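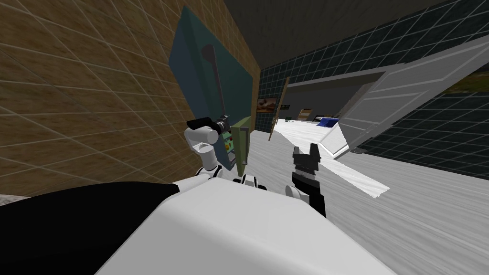
In Praise of the Ugly Bathroom

by Anouk Van Beek
6/2/20

My sister-in-law has been after me for years to redo our bathroom, and I want to set down, once and for all and in writing, why I am not going to. I know this will sound like laziness, and I'll admit there is a bit of laziness in it. But I have thought about that room more than most people think about their bathrooms, and I've come around to believing that we are all far too quick to tear out a thing that works.

Our house is in Mernley, on one of the streets behind the old Kofler mill, and it was finished in a color scheme that somebody must have loved very much. I think about that person often. They stood in a showroom and looked at every shade of tile there was, and they pointed and said, yes, those, all the way up to the ceiling please. The tiles have outlasted them in that house and I expect they will outlast me. Not one has come loose in all the time we've lived there, and we raised 3 children in it, two of whom believed that a bath wasn't over until the floor was under water.

Last March I did weaken. A woman from Orska, the remodeling outfit over in Sidby, came by with her sample boards and a very nice manner, and she walked me through what she called a refresh. Everything would be white. The tub would go and a glass shower would come in, and there would be a little shelf cut into the wall for the shampoo. I liked the little shelf, I really did. Then she told me that just hauling away the old tile and the wall behind it would run $1,075, before anyone had put up a single new thing, and I made her a cup of coffee and we talked about her dogs instead.

It wasn't only the money, although I am Dutch on both sides and I won't pretend the money didn't sting. What bothered me was the word she kept using, which was "dated." Well, of course it's dated. Everything is dated! The white bathroom will be dated too, and a good deal sooner than its owners think, and then some other nice person will come by with a different set of boards. My neighbors across the way are on their third bathroom in the time we've had our one. They have had gray, and they have had a sort of seashell pink, and now they have the white, and I have used all of them at one party or another and I couldn't tell you that any did the job better than the last.

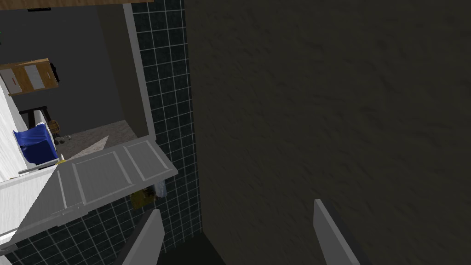 There is also the matter of darkness, which people seem to hold against an old house more than anything else. Every home magazine wants the rooms bright enough to do surgery in. I like a room with a dim corner. I like to get up at night and not be blinded, and I like a bath with the door pulled nearly shut and just the hall light coming in. My grandmother's house was dim from front to back, and I remember it as the most restful place I was ever in. You couldn't see the dust, either, and she was not a woman who went looking for it.

Now, I don't want to be unfair. If you have a leak, fix it. If the floor is soft by the toilet, for heaven's sake get somebody in before you end up in the basement. And if your knees have gone and you can't climb over the side of the tub anymore, then take the tub out and don't let any old woman with an opinion make you feel bad about it. I did spend $311 on our own bathroom after the Orska visit. It went to a plumber for new faucets and a proper shutoff valve, and another $200 went for a grab bar and a better fan. I consider that money very well spent and I tell everyone about the fan.

But the color of a thing is a poor reason to send it to the dump – especially when it was made well and put up straight by somebody who took their time. You get used to a color. After a while you even get fond of it, the way you do with a relative who talks too loud at dinner. My youngest called from her apartment this winter to complain that her bathroom was so plain she felt like she was brushing her teeth at the dentist's, and she wanted to know if I thought her landlord would let her put up some brown.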